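FILED UNDER: Travel, Eating Out, Conversations

Three rooms, one toaster

Mabli Howells has been up since a quarter to five and would like me to know it. "You said you'd come at seven," she says at the door. It is four minutes past. I am shown to a chair in the dining room at Beddoe, handed a cup of tea I haven't asked for, and told that the eggs stop at nine and she does mean stop.

Beddoe is a guesthouse with three rooms at the top of a steep street, and Howells has cooked breakfast in it for 36 years. It has no lift, no gym and no app. The brochure (there is a brochure, on a rack, in a choice of one) promises "a proper breakfast", and I've come to find out what she thinks those words mean, given that the last four hotels I stayed in thought they meant a muffin in a bag.

"It means somebody got up before you did," she says. "Write that down. The food can be anything, within reason. I had a man here once who wanted sardines every morning for a week and he got sardines. But somebody has to have got up."

She keeps the guest books in a sideboard and the breakfast books in the kitchen, and it's the second lot she's proud of. Every order goes in, in pencil. She shows me the one on top, which has got as far as page 36 and has already had jam on it. A line reads "2 poached, no toast, doesn't mean it". I ask what the last part is about. "Said no toast. Ate his wife's."

I ask whether people order differently from how they used to.

"They order more politely and they eat less," she says. "It used to be a bloke would sit down and say full, and that was the conversation. Now I get a little speech. They're trying to be good, they had a big dinner, they don't usually. I'm not a priest. Do you want a sausage or not?"

She had a try at the buffet, in the nineties, when everybody was having a try at the buffet. It lasted one summer. Guests took things they didn't want because the things were there, she says, and then hid them under napkins like schoolchildren. One family made a day's worth of sandwiches and had the nerve to ask for cling wrap. What finished it for her was the quiet, though. With everyone circling a trestle with a plate in hand, nobody talked to her, and nobody talked to each other either, beyond the odd sorry at the juice. 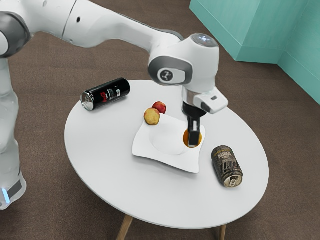 Wyn Griffiths thinks this is sentimental tosh, and was happy to say so over the phone: a buffet lets a shy person have three hash browns without anyone writing it down, and there are mornings when the last thing a human being needs is Mabli asking how they slept. He has stayed at Beddoe and enjoyed it. He'd just like it noted that he was asked about his sleep before he'd found his glasses.

I put this to Howells. She gives it some thought while buttering.

"He slept badly," she says. "He told me so. I gave him the other pillow and he had nothing to say about it after that, did he?"

The question of what to say to people in the morning, and when, is one she has strong feelings on. Her rule is one question per guest before the tea arrives, and after the tea they're fair game. She doesn't play music. She tried the radio, but the news made people chew slowly, and slow chewers are how you end up still serving at twenty to ten. Newspapers she allows, folded. Phones she has given up on, apart from calls on speaker, for which the penalty is no second toast.

"Is that on a sign somewhere?" I ask.

"Why would it be on a sign? They find out."

It would be easy to make her sound fiercer than she is. While I'm there, a couple come down late and sheepish at eight minutes to nine, and she has bacon in the pan before they've pulled out their chairs. She has remembered that one of them doesn't like tomato touching anything. When they apologise for the hour she tells them they're early. Then she turns round and looks at the clock so that I'll look at it as well.

The guesthouse trade has changed on her, as trades will. Most bookings now come through Travemia, which takes its cut and sends her a monthly email with a cartoon sun on it. The email ranks her. She is marked down for "breakfast variety", having ticked only the one box, and marked up for "host warmth", which she regards as nobody's business. In June they suggested she might go "breakfast optional" and drop the rate. She printed that one out so she could say no to it on paper.

"Optional," she says, to the teapot.

She's read every review on the listing, although she tells me twice that she doesn't read them. The worst said the marmalade was bitter. "It's marmalade," she says. "What did he think was going to happen?" The best was from a woman who wrote only that the plates were warm. Howells can recite it, and does, all four words: "The plates were warm." She'd been warming plates since the day she opened and had begun to suspect that no one had noticed.

We get on to fruit, which she came to late. For the first ten years fruit at Beddoe was half a grapefruit with a glacé cherry on it, and people ate the cherry. Then came the years of melon. Then somebody from up the coast told her that guests these days wanted a compote, and she made compote for one winter and ended up eating most of it herself, standing at the sink. What she puts out now is whole and you deal with it yourself. She's found that people who won't touch a fruit salad will peel an orange if you leave them alone with one, and that it slows them down in a good way. They talk while they peel. She's heard an engagement called off over one, and the pair of them finished it before they went upstairs to pack.

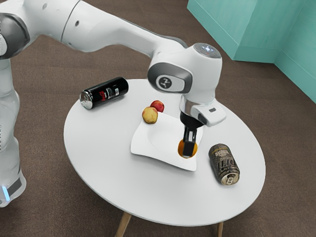 An orange, a plate and a round white table: breakfast can start with less.

"Never sliced," she says. "You slice it and it's garnish. People don't eat garnish, they move it."

I ask about money, apologetically, and she's a good deal less bothered than I am. Breakfast loses a bit on big eaters and makes a bit on the ones trying to be good, and over a season it comes out square. Eggs are the thing that's gone up. She won't buy the cheaper ones and has stopped looking at what they cost, in case she's tempted. The toaster is her third, a Drumora that does four slices and burns one of them, always the same slot. She puts her own bread in that one.

There has been talk of her stopping. Most of it has been hers. Her knees are against the stairs and her niece would like her to take a holiday somewhere a stranger makes the eggs. She did go away once, to a hotel with a breakfast room the size of a swimming pool, and came down at six to find it locked. She sat outside it on a little sofa until seven. The young man who let her in asked for her room number. She told him, and he found it on his list and put a tick beside it.

"How were the eggs?" I ask.

"They were in a tray," she says. "With a lamp on them."

She didn't complain. She had toast, which came round on a conveyor belt and dropped out the bottom whether you were ready or not, and she thought it was the most entertaining thing in the building. She put four slices through just to watch. She left a tip on the table and was followed into the lobby by somebody who thought she'd forgotten it.

By half past nine the late couple have gone up and she's wiping down, working around my elbows without asking me to move them. I've had two eggs, three toasts and more tea than is sensible before a long drive. I tell her it was lovely. She says yes. Then she gets out the pencil and writes something in the book, on the line with my name, and shuts it before I can get a look.

Beddoe is open from Easter until the clocks change. Breakfast is from seven, and the eggs stop at nine.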